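How to get a motion onto your branch meeting agenda

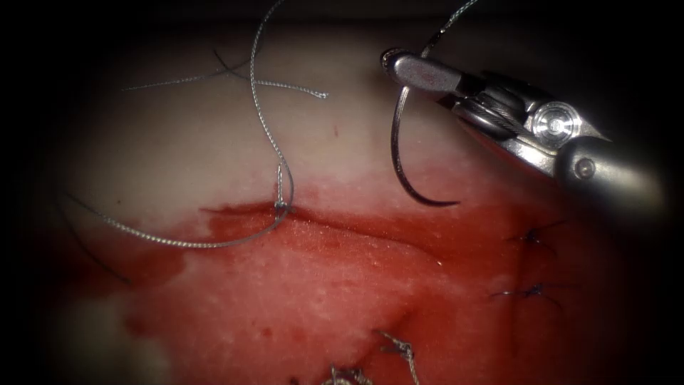
Party rules at Droststead let any two paid-up members put a motion to the branch, provided it reaches the secretary eight days before the meeting. Keep it to one demand. A motion should have a point like the one on that curved needle, and most of ours arrive more like a pudding.

1. Write what you want done and who should do it.
2. Find a seconder who has read it.
3. Email it to Nandini Rajan before 5 pm – she does not do 5.01.
4. Prepare to speak for two minutes. Hendrik Claeys will ask about the bins whatever your subject.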